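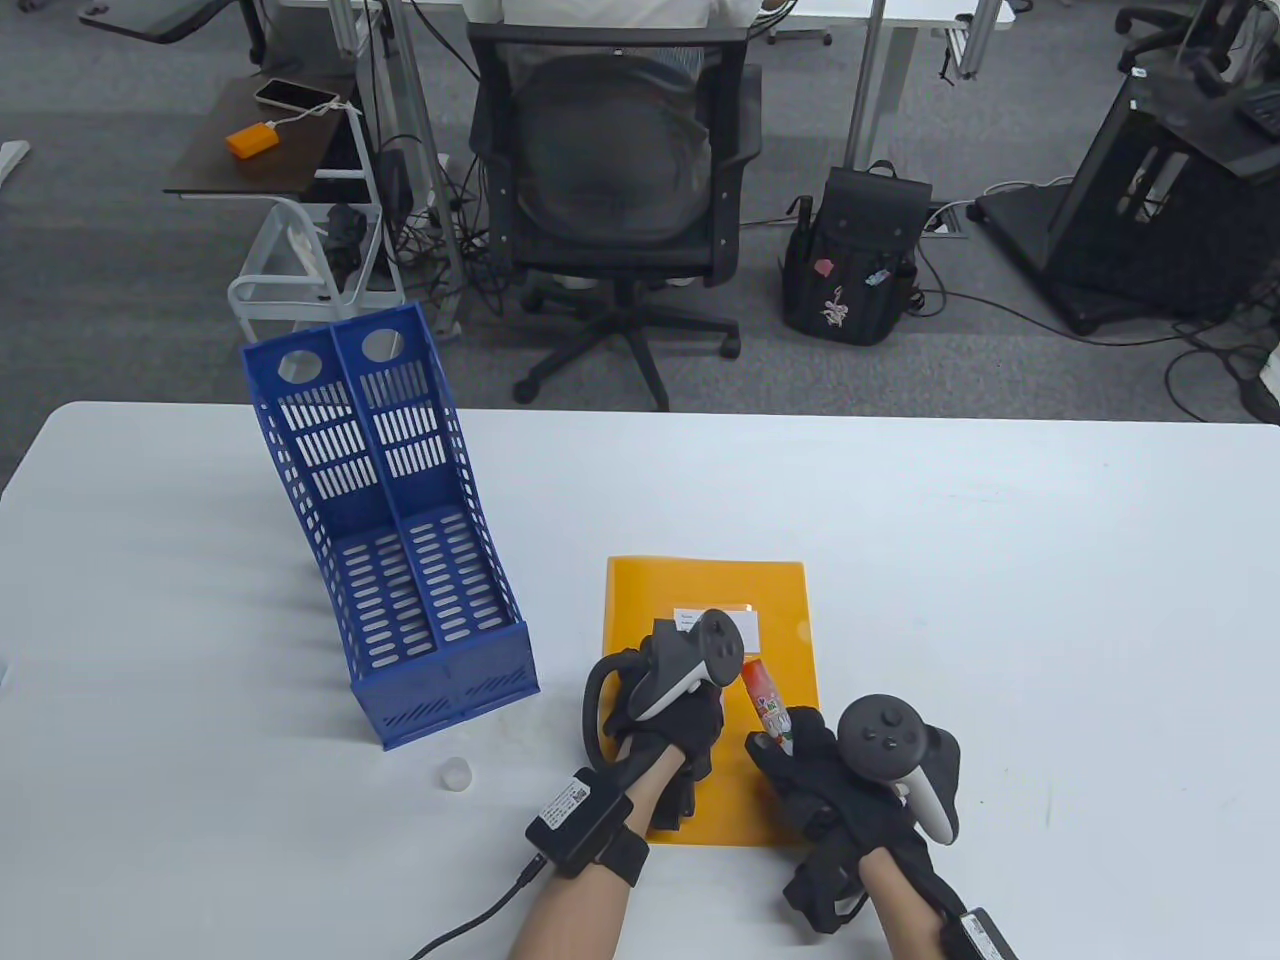 Section 4. Your first shift at the demonstration table

Welcome to the table! By now you have your login, your gloves and a locker, and you have sat through the introduction in Section 3, so this is the part where you get to handle things. Please read it through once before you start, even if you have watched a colleague do it, as most of us picked up one or two bad habits from the person next to us (I know I did).

A word first on what this work is for, as it's the question we hear most from people coming over from the packing benches at Ovska. The Sproģis line is going to take over the small-item sorting: bottles, folders, desk supplies, the little odds and ends that go into the mixed boxes. It learns from recordings of people doing that same work by hand. You already know how to pick up a slippery bottle and set it down so it stays standing, and for the next few months that knowledge is the job. Haf Hughes has the list of who moves where after July, and she would much prefer you knock on her door and ask than worry about it over lunch.

4.1 Getting ready

1. Take off rings and watches and roll your sleeves up past the wrist sensors.
2. Put on both gloves and pull them snug at the fingertips. If a seam sits under the pad of your thumb, change the glove.
3. Strap a sensor to each wrist. It should be tight enough that it does not slide when you shake your hand, and no tighter.
4. Let the cable fall toward you and off the near side of the table, with enough slack to reach the far corners.
5. Pick up the controllers and put the strap over your glove before you do anything else.
6. Open Wundomeck, choose your name and the task card for the session, and wait for the tone.

Caution: Look at the floor before you push your chair back. Cables run across the carpet and casters do not get along with them.

4.2 Recording a task

1. Put the items in their starting places as the task card shows them. A finger's width off is fine - we want some variety.
2. Rest both hands on the table until the second tone.
3. Pick up the item at your ordinary pace. You'll be tempted to go slow and careful, like somebody carrying soup, and the Sproģis line will then learn to carry soup.
4. Move it to the place on the card and set it down upright.
5. Let go fully and draw your hand back before you press stop.
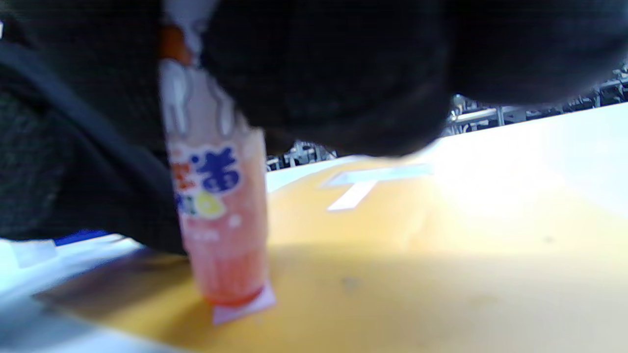
Bottles deserve a little patience of their own. A tall one wants to be held above the middle, and it helps to feel the base touch down before you loosen your fingers. If it wobbles and you steady it, keep the recording! Those are good ones. If it goes over, press stop, mark the take as dropped and begin again. Dropped takes do not count against you, and your shift lead sees only the total for the whole table.

Note: Small bottles can be pinched between thumb and fingers while you keep hold of the controller. This feels clumsy on the first day and quite natural by the third. Taner Ertürk is glad to show anyone his grip, and it suits small hands better than the one on the task card.

4.3 Pace and breaks

A full session is 11 tasks, and then you take your gloves off and get up. Please do this even when you feel fine. Wrists tire in a different way here than at the packing benches, and we learned that from Iestyn Hopkin, who was kind enough to fill in the comfort form every single day of the trial.

There is no daily target. The batch we are working on calls for 2,000 good takes across all tables, and the planning for it allows for slow days, sore thumbs and people who like to chat between sessions.

4.4 What is kept, and who sees it

Wundomeck stores the hand movements and the camera views of the table. Your name is swapped for a number before a batch is passed on. If something private got into view (a phone screen, a letter), tell Eirlys Landeg and give her the take number, and she will remove it the same day.

4.5 If something goes wrong

No second tone: check that both wrist sensors are switched on, then close the task card and open it again.

The hand on the screen drifts away from yours: put the controllers down flat, count to five, pick them up again. If it still drifts, call extension 278.

Tingling or numbness in the fingers: stop, take everything off, and tell your shift lead. You will be given other work for the rest of the day at the same pay.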